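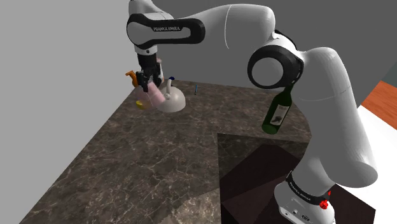 Priltari Countertop Sealer: two kitchens later

Apr 8, 2025

I put off sealing my counters for so long that my sister-in-law started bringing her own coaster when she came over for coffee. So when the Priltari kit went on sale for $35 I grabbed one, and then grabbed a second for the rental unit downstairs (same stone, way more abuse).

You get a bottle of sealer, a cloth, and a foam pad that I tossed after ten minutes because it left streaks everywhere. An old cotton T-shirt works so much better! Wipe it on, give it a few minutes, buff it off, and do it all over again the next day. The directions say 2 coats. I did three by the sink.

What I like: the smell is mild, kind of like floor wax, and it was gone by dinner. Lemon juice still etches (a sealer can't stop that, it's marble, please use a cutting board) but coffee and olive oil wipe right up now. I left a puddle of soy sauce overnight by accident and there was no mark in the morning.

What I don't like: the cap. It's a flip top that drips down the side every single time, so keep a rag under it. And the label claims the bottle covers 136 square feet, which, no. I ran low after my counters and the little shelf by the window.

Before this I used Nurmi, which was fine but took forever to buff and left a haze on the darker veins. Mistard makes a spray that I'd only bother with for touch-ups. Both cost more, too.

I'm planning to redo the rental in June when the tenants are away. The quote I got to have a pro come out and do both kitchens was almost $800, so I'll stick with my T-shirt.

Four stars. Fix the cap and I'd give it five.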